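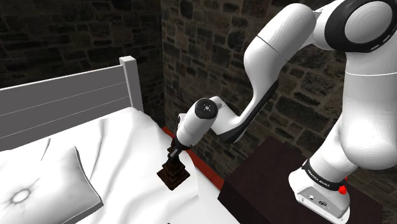 Rendering: a white robot arm reaching down toward a bed, stone walls behind.

Plant Viruses in the Home Garden: What's Worth Doing and What Isn't

Eulalia Acuña
Posted 30 December 2018

Every winter my inbox fills up with people who lost a row of tomatoes or a tray of peppers and want to know what to buy so it won't happen again. Mostly I tell them to buy less. There is a whole shelf at the garden center built on the idea that a plant virus is a kind of stain and the right bottle will get it out. It won't. Once a tomato has a virus in it, that tomato has a virus until you pull it up.

Below are the tips I get sent most often, with what I think of each one. I grow vegetables in a small back yard and start everything on a shelf in the laundry room. I'm not a plant doctor. I did spend a good many years in a greenhouse where we threw out more plants than I like to remember, and that left me hard to impress.

"Spray at the first sign of mottled leaves"

Spray what? I've been sent the label from a product called Premon three separate times now. It promises to "support plant immunity against mosaic." Read that again slowly. It doesn't say it kills anything or cures anything. I tried it one August on 8 pepper plants that all had the same blotchy, puckered new growth. Sprayed four, left four alone. By the end of the month I couldn't have told you which were which without the tags. That's a small trial and proves very little, but it's one more trial than the label mentioned.

If the leaves are mottled and the new growth is coming in narrow or twisted, take a good look before you spend money. Weed killer drift will twist a tomato into something that looks just like a virus. So will broad mites, which are too small to see without a good lens. A plant short on magnesium goes yellow between the veins, usually on the older leaves first. Virus trouble tends to show in the young leaves at the top. "Tends to" is doing some work there. I've been wrong both ways.

"Wipe your tools with rubbing alcohol"

Alcohol is fine for a lot of things. It's a poor bet against tobacco mosaic and its cousins, which are about as tough as plant viruses get and will sit in dried sap for a very long time. A quick swipe with a cotton ball mostly makes you feel tidy.

What we used in the greenhouse was a bucket of household bleach, one part to nine parts water, mixed fresh. Get the gunk off the blades first or the bleach just works on the gunk. Soak them, rinse them, dry them and put a little oil on the hinge, or you'll have rusty pruners by spring. Don't mix the bleach with anything else. Wear old clothes.

Nonfat dry milk in water is the other old trick, and this one I expected to laugh at. I don't. Dipping your hands in it while you're tying up or pinching tomatoes does cut down on how much mosaic gets carried from plant to plant. It doesn't cure a sick one and it smells terrible by the afternoon. Make a small batch and dump it.

"Yellow sticky cards will keep them virus free"

They won't. Cards tell you what's flying. I like the Unia ones well enough, the glue holds up in damp air, and I'd put a couple over any seed tray from the day it sprouts. When you see whiteflies or winged aphids on the card you know to go turn some leaves over. But the bug on the card may already have been feeding. With a lot of the aphid-carried viruses a few seconds of poking at a leaf is enough. The aphid lands, takes a taste, doesn't care for it and moves along, and your squash has cucumber mosaic.

Same problem with bug spray, by the way. It kills the aphid after the tasting is over. Worse, some sprays get them moving around more before they drop. For whiteflies it's a bit different, they need longer on the plant to pass on leaf curl, so knocking down the numbers can help. Even there I'd put my money on fine netting over the young plants, tucked in at the edges with soil or boards. Take it off when things need pollinating. Tomatoes mostly manage on their own if you give the cage a shake. 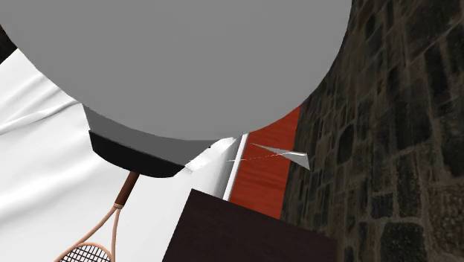 Silver reflective mulch is the one gadget I'll stick up for. Aphids and whiteflies seem to get confused by the light bouncing up and fewer of them land. It works best when the plants are small and quits working once the leaves cover it. You don't have to buy the fancy roll. It also cooks seedlings in a hot spell, so watch it.

"Get a home test kit"

Katsuhiko Kikuchi wrote to ask whether the Gerkora strips were any good. He'd bought a pack and got a clear negative on a squash that looked, in his words, like a crumpled road map.

I have no quarrel with the strips as such. You mash a bit of leaf in the little bag, dip the strip and wait for lines, and the good ones do what they say. The trouble is that a strip looks for one virus, or sometimes 2, and there are a great many it isn't looking for. A negative means "not that one." It doesn't mean healthy. It can also mean you picked the wrong leaf. Old bottom leaves can give you nothing while the growing tip is loaded. Check the date on the pack, too, and whether it sat in a hot mailbox.

Before you pay for strips, call your county extension office and ask what their plant clinic charges. Then ask yourself what you'd do with the answer. If the plant is stunted and ugly and it's June, you're going to pull it either way. A test makes more sense if you save seed, or if you're propagating something you can't replace, like a family sweet potato.

"Buy resistant varieties"

Good advice with a catch. Those letters after the name on the seed packet (T, TMV, TSWV and so on) stand for particular viruses or groups of them. They aren't a general grade of toughness. A tomato marked for tobacco mosaic can go down to spotted wilt in the same week as the heirloom beside it. And resistant isn't immune. I grew a Cattaneo paste tomato that was coded up like a license plate and it still got spotted wilt, though to be fair it gave me sauce first.

Find out what's actually common where you live and buy for that. A neighbor who's been growing there a long time is worth more than the catalog.

"Never compost a sick plant"

Depends which sickness. Most of the aphid-carried ones need living tissue and are finished when the plant is dead and dry. The mosaic group hangs on, and a lazy backyard pile like mine never gets hot enough to be trusted with it. I bag anything with mosaic and put it out with the trash. Pull it with the roots, in the bag right there next to the bed, before you go brushing it past everything else on the way to the gate. Do the sick ones last and wash your hands with soap afterward.

"Smokers shouldn't touch tomatoes"

People love to roll their eyes at this. Cigarette tobacco can carry the virus, though how often it ends up in anybody's garden I couldn't say and I don't trust the people who give you a percentage. Washing your hands costs nothing. Wash them.

What I'd spend money on

Netting, a jug of bleach, a decent hand lens. A commercial grower with 2000 seedlings in a house has different sums to do. For a home plot the boring jobs do most of the good: pull the weeds along the fence, which is where a lot of these viruses spend the winter, don't buy transplants with bugs under the leaves however cheap they are, and pull the first bad plant the day you notice it. I know it has flowers on it. Pull it anyway.

If anyone has run Premon on 100 plants with half of them left alone, and kept notes, I'd be glad to read them. Send the ones where it didn't work too.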